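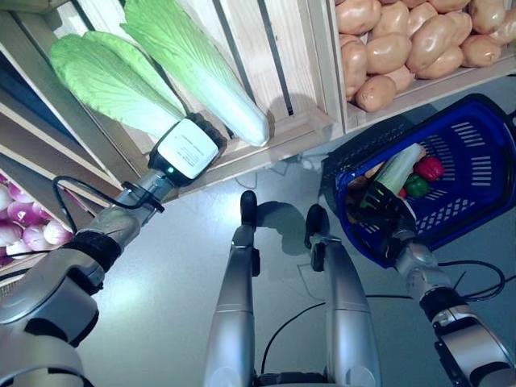 Napa cabbage in a pine crate. The Birkbridge kimchi swap is back in September.

If you have ever walked past the old feed store on a Tuesday night and wondered why the whole block smelled like garlic, I can finally give you a date to circle, or at least a month. The Birkbridge Fall Kimchi Swap returns in September, and I have already cleared a shelf in my fridge (my husband has opinions about this, and I'm ignoring them).

For anyone who missed it last year, you bring jars of whatever you've fermented, you get a ticket for each jar, and you go home with other people's jars. Kimchi is the main event but sauerkraut, pickled radish and hot sauce all count. Last time I traded two quarts of my very ordinary kraut for a white kimchi with pear in it that I still think about!

The big change is the room. We outgrew the library basement, so the swap moves to the Erner Building on Renaud Street, in the long hall on the ground floor. Doors open at 5 p.m. and trading goes until 9, with a class squeezed in at 7 for people who have never salted a cabbage in their lives. Perihan Yazıcı is teaching it. She taught the spring pickle class too, and she's very patient with people who are scared of their own jars. I was one of them.

The class is free but you do have to sign up at the library desk, and you'll need a big bowl, a clean quart jar with a lid, and an apron if you like the shirt you're wearing. Cabbage, salt and pepper flakes are provided. If you can't eat fish sauce or shrimp, say so when you sign up and Perihan will set you up with a version made with kelp broth.

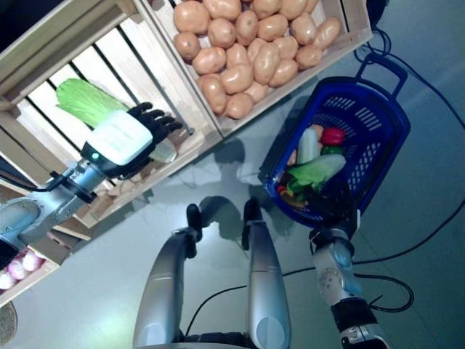

BIRKBRIDGE FOOD & GARDEN CLUB | Town Notes

Now for the money part, which I promised Eduard Kratochvíl I would not skip. Last year's raffle and bake table brought in $3,860, all of it for the community garden, and it paid for the new water line plus most of the fence on the Trarus Road side. This year we're after the rest of the fence and a shed door that closes. Raffle tickets will be on sale all evening, and yes, the giant crock is a prize again.

A few house rules, same as before. Put a label on every jar with what's in it and when you made it. List nuts, fish, shellfish and wheat in letters a person can read without glasses. Leave the lids a little loose for the car ride, or put the jar inside a bag, because I am still finding red pepper in my trunk. You can bring up to nine jars per household.

Bjarke Blöndal is looking for people to help set up tables in the afternoon. Leave your name at the library desk if you can lift one end of something. See you there, and please, somebody make that pear one again.

Filed under: Around Town, Food & Drink, Things to Do

3 comments

Maëlys Texier
The pear one was mine! I'll make a double batch. Does a pint jar get a full ticket or a half?

Ezekiel Achterberg
Is there parking behind the Erner Building or is that still tenants only? Last spring I got a ticket back there and it wasn't the kind you trade for kimchi.

gardengate_jo
Signed up for the class. Can I bring my daughter if she shares my bowl? She's ten and eats more of this stuff than I do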